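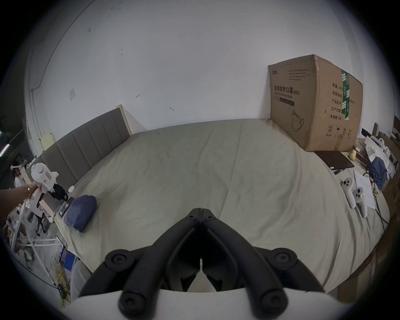

Illton wants you to take a "restorative" family vacation, and it has a brochure to prove it

9 Mar 2018

The lakeside town of Illton has started selling what it calls Slow Family Weeks, a summer program meant for parents who come back from vacation more worn out than when they left. Bookings opened this morning. The price is $2,643 for a family of four, meals not included.

For that money you get six nights in a cabin at the old Durnine campground, two kayak lessons, a guided walk in the woods and something listed as "unstructured shoreline time." As far as I can tell from the brochure, unstructured shoreline time means going to the beach.

The program is run by Dollus, a travel company that took over the campground two years ago. Karim Tannous, who manages the site, told a meeting at the town hall that families are overscheduled and need permission to do less. He then handed out a schedule. Breakfast window from 7:30, kayak group A at 9:00, kayak group B at 10:15, quiet hour after lunch, campfire at 8:00 sharp. Parents of children under five may wonder who is going to enforce the quiet hour. The brochure doesn't say.

Tannous said a trial run last summer was a success. Dollus surveyed the families who came, and according to the company 31 of them filled in the form. Asked how many families had stayed in total, he said he would have to look it up. The company had not sent that number by the time this was posted. Nor would it share the questions, apart from one that asked guests whether they felt "more connected" after their stay. More connected to what was left open. There is no cell signal past the boathouse, so it can't have been that.

The regular campground isn't going away, at least this year. A plain tent site for the same six nights comes to $1,069 once you add the lake pass, the parking and the new "stewardship fee," up sharply from what most returning families remember paying. Firewood is extra and has to be bought on site. Several people at the meeting asked what the stewardship fee pays for. Tannous said trails. The main trail, the one to Tarawneh Point, has been closed at the footbridge since the fall, and he would not give a date for the repair beyond saying it was a priority.

There are a few things to like. Kids' life vests will be free to borrow, which they weren't before, and the bathhouse is getting two family stalls with a proper changing table. Anyone who has changed a diaper on the hood of a car in that parking lot will be glad of it. Dollus also says it will cap the kayak groups at 10 people. Last year's groups had no cap.

Whether any of it makes for a more restful week is another matter. The cabins sleep four in two rooms with a shared wall, and the brochure's claim that children "naturally settle into the rhythm of the lake" comes with no source.

Bookings can be canceled for a full refund until the end of April. After that Dollus keeps half. The refund terms are on the last page, under the map.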